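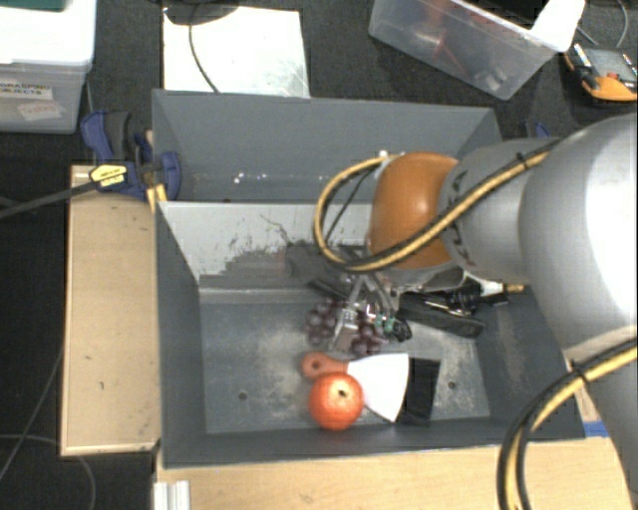 Pankaj Kaushik asked that the minutes of the last meeting be corrected before anything else was taken. He had said that Stetska's ranking rules should be disclosed to the city in writing, and the draft had him asking for them to be published. The correction was accepted and the minutes were approved as amended.

Miltholm Digital Oversight Panel
Minutes, September meeting
Meretgate Room, 6:30 p.m.

Present: Ayane Ogura (chair), Pankaj Kaushik, Daichi Hirose, Mayu Iwasaki
Apologies: Haruto Ogura

1. Stetska: appearance before the panel

The chair reported that Stetska has agreed to send a representative to answer questions on how its local search results are ordered. The company first offered written answers only. The clerk replied that the panel's terms call for attendance in person, and Stetska accepted.

The hearing will last up to 2 hours and will be open to the public. Questions go to the company 21 days ahead. Daichi Hirose thought this was too much notice. The chair said the period is set in the standing rules and could be looked at in the spring.

2. Complaints from local businesses

Mayu Iwasaki presented the complaints file. Most of the letters are from shops and repair firms that say they dropped down the results page after they stopped buying ads. Stetska's position is that ad spending has no effect on placement. She said the letters do not settle the point either way, and several give no dates. She will write back to those senders.

Pankaj Kaushik asked whether the letters could be shown to the company. Agreed, with names removed where the sender has asked for that.

3. Records request

The panel discussed asking Stetska for its change log covering the Miltholm area. Daichi Hirose moved that the request be limited to changes made since January. Seconded by Mayu Iwasaki. Carried, Pankaj Kaushik against.

4. Outside review

Nishimura has quoted $2000 to read the log and prepare a short technical note. Approved. The note is to reach members 8 days before the hearing.

5. Other business

Haruto Ogura had sent a message asking for a live captioned stream. The clerk will find out what the room can support.

Actions
Clerk: records request to Stetska; captioning
Mayu Iwasaki: replies to complainants; removal of names
Daichi Hirose: draft questions, to be circulated by email

The meeting closed at 8:10 p.m.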